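Kadader: progress report to the Lorer Film and Music Fund

Submitted by Stondutora Productions, 13 Oct 2023

1. Where we are now

Kadader is a musical feature film in which a wedding singer must replace a famous star for one night. In our last report we had finished the script and five of the songs. Since then we completed the main shooting, and the editor has now a first full version of the film. It is 11 minutes longer than we planned, and we expect to cut most of this from the second half.

The principal photography started in May and took 47 days. Two of these days were lost to rain at the Sarantis ballroom, where the roof leaks above the stage. The owners of the ballroom did not charge us for them, for which we are grateful.

2. The guest song

The fund asked us for more details about the guest song, as it is paid from a separate line of the budget. The song comes in the last part of the film and is performed by a guest dancer with a chorus of 61 dancers. We had three days of rehearsal and two nights of shooting. The choreography was changed on the second day of rehearsal, after we understood that the ballroom floor was too slippery for the original steps.

The playback recording is final. The version for the album will be mixed separately, with a longer introduction and without the spoken lines. We would like to release it as the first single, four weeks before the film. The distributor prefers six weeks, and this question is still open.

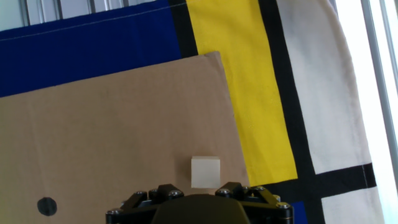
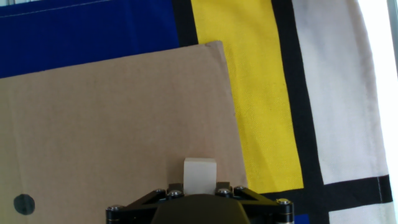 Blue and yellow fabric with black between the colors, and tan cardboard in front of it.

3. Costumes and sets

All costumes for the chorus were made new, except the shoes, which we rented. This part went over the budget, mainly due to repairs between the two nights. We covered the difference from the transport line, where we spent less than expected. No additional money is requested.

4. Publicity

The first poster is ready and was approved by the distributor. The teaser will be 100 seconds long and will show only a short part of the guest song. We decided to keep the name of the guest performer out of all materials until the single is released, and we kindly ask the fund to do the same in its newsletter.

5. Next steps

The second cut should be ready in five weeks. After this we will record the two remaining background pieces and begin the color correction. We ask the fund to confirm if its representatives wish to see the second cut or to wait for the final one. The invoices for the costumes and the ballroom will be sent separately, together with the updated budget table.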